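Suporte > Jogos e Conteúdos Licenciados > Clikari > Registo de ocorrência 577

Pesquisar no centro de apoio Introduza palavras-chave Pesquisar

Ocorrência 577: Código de conteúdo adicional do conjunto Gurkmont não reconhecido no Clikari
Aberta em: 15 de maio de 2019
Responsável: Kourosh Ansari, Apoio ao Cliente, Niladham
Estado: Resolvida

Descrição comunicada pelo cliente

O cliente adquiriu o conjunto de construção Gurkmont, que inclui um código para desbloquear veículos no jogo Clikari. Ao introduzir o código no menu Extras, o jogo apresenta a mensagem "Erro 249: conteúdo indisponível". O procedimento foi repetido em duas consolas, com o mesmo resultado.

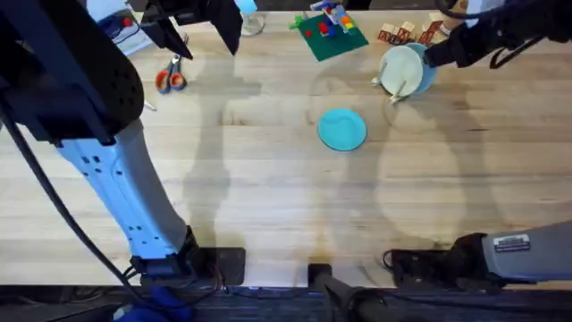
O cliente confirmou que utiliza a mesma conta em ambas as consolas e que o jogo se encontra atualizado. Foi solicitado o envio do código completo, incluindo os hífenes, bem como a indicação da região definida na conta.

Verificações efetuadas

O código é válido e não consta como utilizado. A conta do cliente não estava associada ao serviço Naseri, responsável pela validação dos conteúdos que acompanham os conjuntos físicos. Nestas circunstâncias, o Clikari aceita a introdução do código, mas não obtém resposta do servidor e devolve o erro 249.
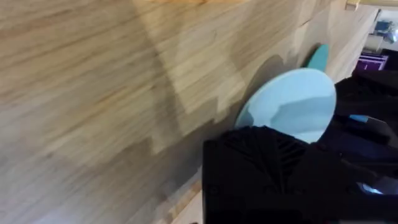

O código perde a validade após várias tentativas falhadas?
As tentativas falhadas não anulam o código. Após 4 tentativas seguidas, a introdução fica suspensa durante 20 minutos, findos os quais o cliente pode voltar a tentar.

Procedimento recomendado

1. Encerrar o Clikari na consola.
2. Iniciar sessão no portal Naseri e selecionar Contas associadas.
3. Adicionar a conta da consola e confirmar a associação através da mensagem de correio eletrónico recebida.
4. Abrir novamente o jogo, aceder a Extras e introduzir o código.

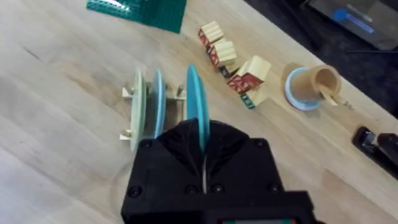
Disco azul-esverdeado na vertical, junto a um pequeno conjunto de rodas e eixo em madeira.

Resultado

O cliente informou que os veículos ficaram disponíveis na garagem do jogo após a associação da conta. Não foi necessário emitir um código de substituição. A mensagem associada ao erro 249 será revista na atualização de julho, passando a indicar expressamente a falta de associação ao serviço Naseri.

Caso o erro persista depois de cumprido o procedimento, deverá ser aberta uma nova ocorrência, com referência ao número da presente.

Ocorrências relacionadas
Clikari: progresso não sincronizado entre consolas
Gurkmont: folheto do código em falta na embalagem
Naseri: mensagem de confirmação não recebida
Clikari: alteração da região da conta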